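Asevon socket-base desk lamp, review

Silvan Danzer
Mar 16, 2023

Quick one, writing this between two other things. I wanted a desk lamp I could also plug stuff into. My old setup was a clamp lamp plus an extension cord on the floor plus me crawling under the desk with a charger in my teeth. Bought the Asevon in November, used it pretty much every day. Still on my desk. So, mostly positive, with some moaning.

What you get

Lamp in two parts, pole and base, plus a folded sheet of instructions with very small print. Pole goes into the base, quarter turn, click. Mine didn't click the first time. Took it out, blew some dust out of the hole, pushed harder, click. No tools. The lamp head comes already attached to the pole and the cord is fixed to the base, so no swapping it for a longer one. More on that further down.

White all over. There was a black one too in the listing but out of stock when I ordered.

The base

Main reason to buy it. It's a power strip with a lamp pole growing out of the back, basically. Rounded ends, no sharp corners to bang a wrist on. Sockets on the top face in two groups, and they're set at an angle, so a fat charger in one hole has a chance of not blocking its neighbor. A chance. My laptop brick blocks its neighbor anyway. Slim plugs are fine.

Takes two-pin and three-pin, which matters in our house because half our chargers came from somewhere else. Szu-yu (my wife) has a hair thing with a plug I've never gotten into any other strip in the apartment. Went straight in. Don't run a hair thing off a lamp, probably. We did it once.

Button is on top, small and round, right in front of the pole. Good place for it, you find it in the dark after a week or so. Slightly raised so you can feel it. There's a little blue light at the end of the strip too. I like it during the day, less at night. If the desk is in your bedroom, put a bit of tape over it.

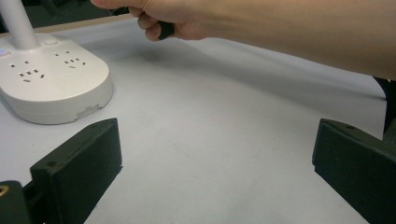
Sockets, power button and the foot of the pole.

Dust gets in the slots. White plastic, dark slots, you see every crumb. I unplug the whole thing and go over it with a dry paintbrush.

The light

600 lumens on the box. Can't measure that. Enough for reading and soldering small stuff, not enough to light the room, so keep your ceiling lamp. One color, slightly warm. I'd of liked a cooler setting for drawing, my colored pencils all look a bit more yellow than they are. Dimmer goes in steps and the lowest step is still too bright for late evening. No flicker that I can see.

Head tilts but doesn't swivel. You turn the base instead, and with five things plugged in that means turning five cords. Annoying.

Pole and cord

Pole is plain, smooth, matte white. Doesn't show fingerprints, does pick up tiny marks if you're working with ink or graphite near it. Doesn't fold or telescope. Tall enough to get a big sheet of paper under and work on it, and that's how I use it most. Paper flat on the table, base standing right on the sheet to hold it down, light coming from above. Works better than the coffee mug I used before. Base is heavy enough not to walk off but it does throw a wide soft shadow onto the paper on one side when the window is behind it, so think about where you put it.

Cord comes out the back and it's thin, white, bends nicely. Also too short! Mine doesn't reach the wall from the good side of the table. So now there's an extension cord feeding the power strip that was supposed to get rid of the extension cord. And please don't plug strips into strips, my neighbor Bahman Shahbazi is an electrician and he gave me the look. I moved the table in the end. 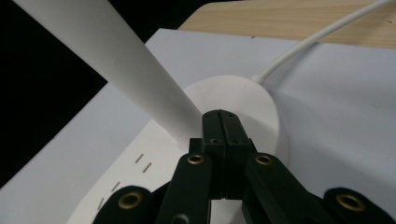 Who it's for

Small desks, students, anybody drawing or cutting paper at the kitchen table. If you need heavy loads go get a proper strip and a separate lamp. If you already have an outlet at desk height you're paying for nothing.

I looked at the Niritz one as well, cheaper, but the sockets are on the side and a friend, Ardalan, has it and says his plugs sag out. The listing for mine had 3,047 ratings when I bought it, lots of them complaining about the cord. Should of read those.

Score

8 out of 10. Would be a 9 with a longer cord and a blue light you can turn of.

Update: Mojtaba asked in the comments if the pole comes back out for moving. Yes, quarter turn the other way, hold the base down with your other hand. Unplug it first.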